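Talks > Hardware sessions > Speaker notes
Annapurna Rai
Thu 3 September
4 comments | 16 shares

Choosing between two grippers when the wrist camera gets a vote

Working title was "Finger geometry and the near view". Slides follow the same order as these notes.
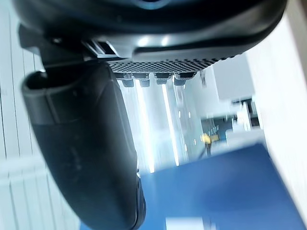 1. Opening (keep short)

Say what was compared: the Fakirow gripper with its stock fingers, and the Bhat with the longer set. Same arm, same Stitari controller, same wrist camera. Only the gripper end changed between runs. Mention that Rultura paid for bench time in April and had no say in the test plan.

Point at the picture while the title is up. Housing across the top, dark finger running down to the bottom, blue surface at lower right. Every frame in the near-view set has to be read past hardware like this.

2. What the camera loses

A finger that crosses the view on a diagonal costs more than one that stays near an edge. It splits the usable area, and the tracker treats the two halves badly. Masking the finger is easy while it is still. Masking it through a full close is harder — the outline changes at every step, and a dark finger against a dark object gives the mask very little to hold on to.

Exposure next. Bright patches in the background pull the auto setting down and the finger goes nearly black. We fixed exposure for all later runs. If asked: yes, fixed exposure made the first lot of results unusable for comparison, and they were dropped.

3. Grip results

Each gripper did 100 picks per object. Show the table, do not read it out. The Fakirow was better on flat parts. The Bhat was better on anything round, and worse when the approach was tilted. Both slipped on the coated block, for what look like different reasons: one lost contact at the tip, the other rolled the part out sideways.

Force readings are on the backup slide. The Stitari logs motor current, so these are estimates and should be called estimates.

4. Changeover

Swapping fingers is a 2 minute job. Recalibrating the camera afterwards takes 16. Most teams skip the second step and then blame the controller. Give the offset plot time on screen.

5. Likely questions

Would a second camera on the frame of the cell help? For the approach, yes. For the last part of the close the hand blocks it.

Why not trim the fingers? Tried on the Bhat set. Reach dropped and the tips flexed more.

Is the mask code available? Ask me afterwards, it needs tidying first.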